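Home | Notebook | People | Data | Contact
Search this notebook Go
2 min read

Kitchen rig, blur weighting

September 2025, Tuesday

Finished the comparison Liis asked for. Same policy, same 253 demonstrations, trained twice. Run A treats every head camera image alike. Run B scales the loss down on images where the arms are moving fast, using joint speed from the log as the stand-in for blur. Measuring sharpness directly gave rubbish on the glossy cabinet doors, so I dropped it.

Each run got 100 trials with the start positions shuffled. A finished 71. B was lower by 7. Not what I expected. Rasmus thinks the fast parts carry most of the information about how to approach the counter, and we are throwing that away. Xuân would rather blame the wrist cameras, which B still uses at full weight even when the head view is turned down. Both can be tested.

Other things:
— Joint log and head camera drift apart over a long session. Resync before each block, not once a day.
— Stulitz mount re-tightened before A and again before B.
— Speed threshold was picked by eye from the Nasta recordings. Needs a proper sweep.

The sort of view B gives less weight to, both arms raised in front of the counter: 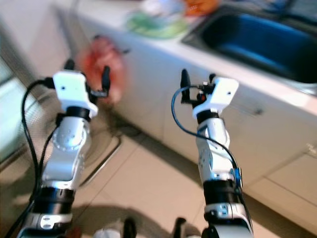

Head camera, arms blurred, green dish by the sink also soft.

The grippers are still easy to place in it, and so is the sink. That fits with what Rasmus says. Next is run C, with the weighting reversed, then B again with the wrist cameras masked on the same images. Zanele has the machine until Friday, so C goes in the queue after hers.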